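Der Kopfkissenbezug

Also gut, ich erzähle es jetzt von vorn, weil meine Schwester sonst ihre Version erzählt, und in der komme ich schlecht weg.

Angefangen hat alles in der Gemeinschaftswerkstatt hinter dem alten Kino, Platz 11, ganz hinten links, wo die Heizung klopft. Da habe ich den ganzen Winter an Pradari geschraubt. Pradari heißt so, weil auf der Kiste mit den gebrauchten Motoren »Pradari« stand und mir nach drei Abenden Verkabelung kein besserer Name mehr einfiel. Die Finger kamen von einem Händler namens Zinura, 98 Euro das Stück, und ich brauchte natürlich mehr als einen (ich habe meiner Schwester die Endsumme nie verraten, sie liest das hier hoffentlich nicht).

In der Werkstatt konnte Pradari alles. Schrauben sortieren, einen Lappen falten, sogar dem Mann von Platz 5 die Hand geben, der danach zwei Tage lang nicht mit mir gesprochen hat. Und dann habe ich beim Abendessen gesagt, ich Idiot: »Der bezieht dir bis Ende Februar das Bett.« Meine Schwester hat die Gabel hingelegt und gesagt: »Meins?«

Meins war gerade voller Lötzinn. Also ihres. 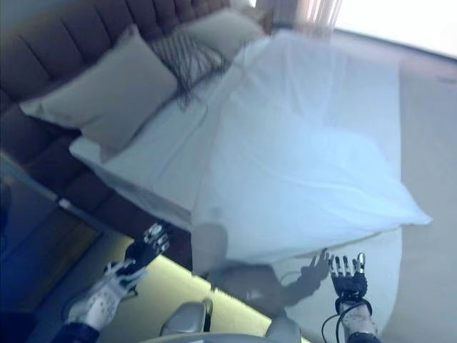

Von Lilibeth Manalo
Kurzgeschichte, Mittwoch, 5. Februar

Der Bezug lag auf dem Laken, und ich saß mit dem Laptop auf den Knien im Flur und flüsterte. Keine Ahnung, warum ich geflüstert habe. Man flüstert halt, wenn man etwas Großes aus der Nähe beobachtet, ein Reh oder eine Schwiegermutter.

»Zieh«, flüsterte ich und drückte auf Enter.

Die rechte Hand ging runter, ganz langsam, so vorsichtig, dass mir fast die Tränen kamen! Ich hatte die Griffkraft nachts um zwei noch einmal heruntergedreht, nach der Geschichte mit der Tomate. Die Finger schlossen sich, der Stoff rutschte dazwischen heraus, und die Finger öffneten sich wieder. Auf dem Laptop stand: Griff erfolgreich.

»Was macht er?«, rief meine Schwester aus der Küche.

»Er denkt nach!«

Zweiter Versuch. Diesmal erwischte er den Bezug tatsächlich, hob ihn hoch, hielt ihn gegen das Licht wie jemand, der im Kaufhaus Kesach die Qualität prüft, und legte ihn wieder hin. Genau dorthin, wo er vorher gelegen hatte. Griff erfolgreich.

Ich ging im Kopf die Zeilen durch. Es waren 1.204, und irgendwo darin hatte ich geschrieben, was Pradari mit einem Kissenbezug tun soll, sobald er ihn hat. Dachte ich. Ich scrollte. Da stand alles über das Finden und alles über das Greifen, sehr schön kommentiert sogar, und danach kam eine leere Funktion mit dem Vermerk: »morgen«.

Meine Schwester stellte sich mit ihrem Tee neben mich und las mit. Sie kann nicht programmieren, aber »morgen« kann sie lesen.

»Und jetzt?«, fragte sie.

»Jetzt hebt er ihn hoch und legt ihn wieder hin.«

»Wie lange?«

»Bis ich ihn ausschalte.«

Sie trank einen Schluck und sah ihm zu, viel länger, als ich erwartet hatte. Hoch, Licht, runter. Dann setzte sie sich zu mir auf den Boden und schob mir den Teller mit den Keksen rüber.

»Lass ihn noch ein bisschen«, sagte sie.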